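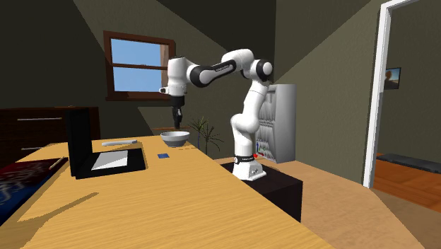 Tarmo Lapiņa: I would not oil the desk in August. My attic was 29 degrees in the evening and the Wina oil stayed sticky for 4 days.

fosness_18
Thank you for the advice. On the can it is written 18 hours between coats, so I trusted this. Must I sand it again if it stays sticky?

verstraete
I disagree with Tarmo. Heat is not the problem, too much oil is. Put a thin coat, wait 15 minutes, wipe everything off with an old T-shirt. I did three coats in my attic last summer and had no trouble.

Tarmo Lapiņa
I also wiped. Maybe not enough, I admit. But the air under my roof does not move at all.

fosness_18
Then I will open both windows and try first on the underside. I will write again after the second coat.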